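Flusley band Thongdee to release second album in January, and would rather you didn't believe the hype

8 November 2025

Flusley four-piece Thongdee will release their second album, Busivetti, in January on Trastex, the label that put out their first. It has 11 songs on it, runs to 40 minutes and has not, so far as the band are aware, been called a masterpiece by anyone outside their immediate families.

Singer and guitarist Garba Oyelaran has asked that this announcement leave out the words "long-awaited". The debut sold 1231 copies, counting the ones sold from a table after gigs, and he doubts that many of those buyers have been pacing the floor since.

"Every band says the second record is the one where they found their sound," says Oyelaran. "I've read that sentence so often I can't hear it any more. We had a sound before. It was all right. This one has better drums and I sing a bit lower, mostly for my throat's sake."

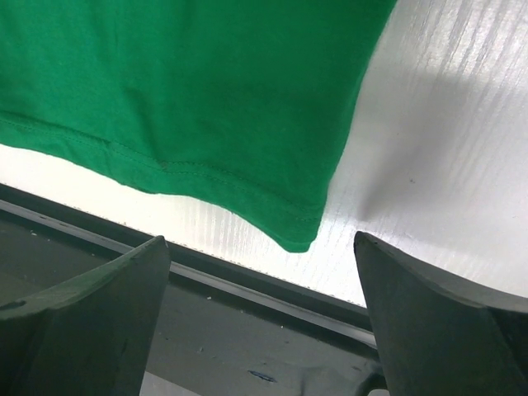
Green cotton, with a double row of stitching along the hem.

Busivetti was recorded over 6 weeks in a former carpet showroom on the edge of Flusley. Much has been made lately of albums recorded in unusual buildings, and the band would like it known that the carpet showroom was cheap. Whether it did anything for the sound is open to question. The bass player thinks it made the slow songs warmer. Oyelaran thinks that was the amplifier.

The first single, "Half the Street", is out now. It was going to be the last song on the album until the label moved it to the front, on the grounds that people who stream a record seldom get to the end. The band argued about this for a fortnight and then gave in. They are still not sure the label was right, and the play counts so far don't settle it.

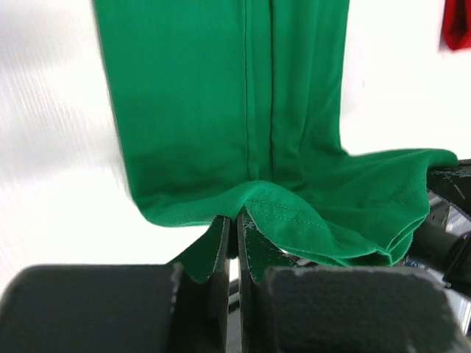
There will be a short tour to go with the release, taking in small rooms the band have played before and one they haven't. Tickets will be sold at the door as well as online. Thongdee have again refused to take part in "dynamic" pricing, a system Oyelaran describes as "charging people more for liking you". The price on the poster is the price.

The opening night is at home in Flusley, in a room that holds 83. Trastex had hoped for somewhere bigger. The band pointed out that they had not filled somewhere bigger last time. 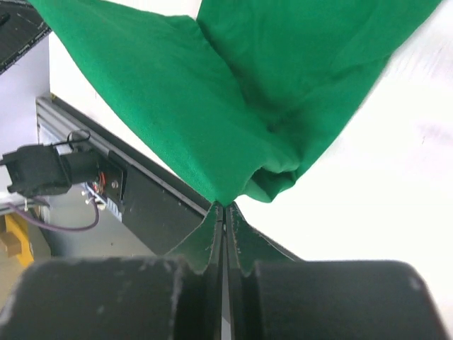

Asked what listeners should expect, Oyelaran was wary. "I don't trust anybody who tells you what their songs are about before you've heard them. A couple are about my dad. One is about parking. If you want it to be about the state of the country, go ahead, I can't stop you."

The album will be available on vinyl, CD and download. There are no coloured editions, signed editions or bundles, and no bonus tracks are being held back for a deluxe version in the summer. The band did record two further songs but say they weren't very good.

Review copies can be had from the Trastex press desk. Interviews with Oyelaran are possible on most afternoons; please don't ask him to rank the songs.

14 shares
3 comments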